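# Teaching a kitchen task by remote control: your first session

So you've got the simulator running and a controller in your hand. Great, this is the fun part! These are the steps I use when I record demonstrations in Binano, and they should get you from a blank project to a usable first batch in one evening.

## Before you start

- Pair the controller and check that the trigger opens and closes the gripper.
- Set the arm speed to low. You can raise it later.
- Pick **one** task and write it as a single sentence. Mine was "turn off the faucet."
- Decide what counts as done, and stick to it for the whole batch.

## Recording

1. **Load the kitchen and press Reset.** The arm goes back to its start pose in front of the counter.
2. **Drive around for a few minutes without recording.** Bump into things! Find out how far the arm reaches and where the elbow starts to fight you.
3. **Press Record, then wait a beat before moving.** A short still moment makes trimming much easier.
4. **Make the big move first.** Bring the gripper up over the counter in one smooth sweep, then slow way down for the last bit.
5. **Finish the task, back off a little, and press Stop.**
6. **Keep it or toss it right away.** If you wobbled but recovered, keep it. Recoveries are gold, because the robot will wobble too.

Do 30 of these before you train anything. Adebayo Ojo got me into the habit of taking a break at the halfway point, and my second halves got a lot cleaner (my thumbs were happier, too).

## Mix it up

Once you have a clean batch, change the start pose a little each time and come in from different sides. My first set had the same approach over and over, and the trained arm froze whenever it started 2 inches off. I'm up to 174 keepers now and it copes so much better.

## Lining up on a faucet lever

Small handles are the hardest part of this task, so give yourself time on the approach. Swing the camera around before you commit and look for places where the arm hides its own target. From the view I have here, the elbow overlaps part of the black lever at the base of the faucet, with the water still running into the sink, so I'd orbit left until the whole lever is clear and only then bring the gripper down.

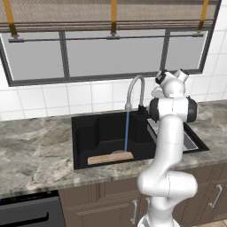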